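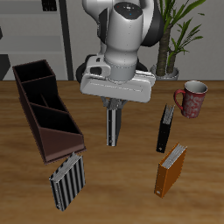
Simulated robot arm above a tabletop with three upright binders, a three-compartment desk organizer and a red mug.

Demonstration gathering in simulation is the practice of recording examples of a robot task inside a computer-rendered world, so that a learning system can later be trained to copy them. It is a branch of imitation learning, and one of the liveliest corners of robotics today. A single recorded attempt is called an episode or a demonstration. A collection of episodes, together with notes on the task, makes up a dataset.

Overview

A learned controller (usually called a policy) picks up its behavior from pairs of observations and actions. The observations are camera views and the positions of the arm's joints. The actions are the commands sent to the arm and gripper at the same moment. Given enough of these pairs, a policy can begin to handle layouts that never appeared in the recordings, and watching that happen for the first time is a real thrill for many newcomers to the field.

Desk tidying is a popular subject. Books and binders are thin, stiff and easy to tip over, and an organizer with separate compartments gives a clear goal for each move. The gripper has to line up with the narrow side of a binder, close on it, lift it clear and lower it into a slot only a little wider than the binder itself. Small errors in angle matter a great deal!

Recording

Episodes may be steered by a person with a hand controller, produced by a scripted planner, or made by combining the two. In the combined method a person records a small set of seed episodes, and software adapts them to new object positions. The Warkthorpe desk set, put together by a group under Younes Abou Zeid, was built this way: 13 seed episodes were expanded into 3,000. Each layout changes where the objects stand and which way they face.

Attempts that end with a dropped or tilted object are normally sorted out before training. Some groups keep them in a separate folder, where they are very useful for teaching a second system to spot failure.

Camera views

Most datasets pair a fixed view of the workspace with a close view from the gripper. The fixed view shows how the objects are arranged. The close view carries the fine detail needed in the last moments before a grasp, when the fingers must sit on either side of the target.

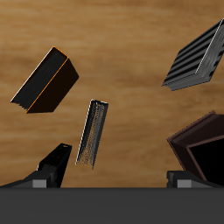

Close view over the gripper fingers, with a narrow gray book near the center and a brown open tray at right.

Views from near the gripper can look odd to a human eye, with objects cropped or seen at steep angles. Policies often depend on them heavily all the same, and removing the close view is a common test of how much a policy relies on it.

Variation

The Ustari toolkit changes table texture, lighting and camera position between episodes, a technique known as domain randomization. Its default desk task offers eight table finishes and six wall colors. Drenley, an older package, varies only the objects.

See also

Imitation learning
Domain randomization
Zerouali grasp notation
Teleoperation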